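Travel Writing, Unit 4: Lodgings and the Comic Observer
Course notes, G. Bellis

Reading: Tsuji, "Two Nights at Prutivthorpe", pp. 78-80.

1. Tone. Tsuji reports complaints in the order they were made and adds no comment. Note how seldom he uses adjectives.
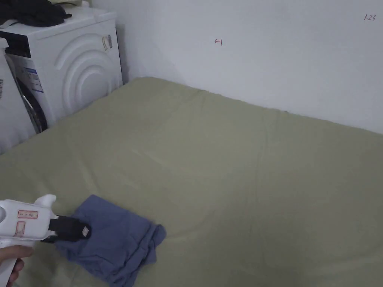 2. The narrator as guest. He is a tourist too -- the joke depends on his admitting it by the second paragraph. Compare Nogueira on Ichikawa, where the admission comes last.

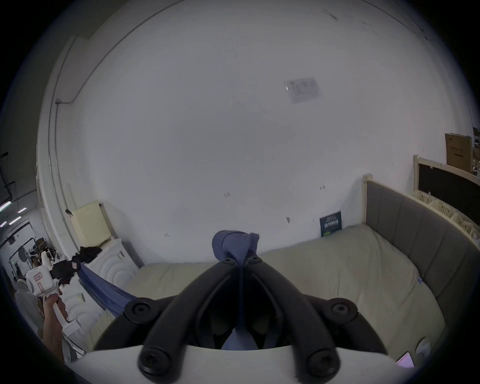
Page last changed: 15 November 2023

3. Exercise. Describe a rented room in 100 words, without stating an opinion of it. Bring two copies to the seminar.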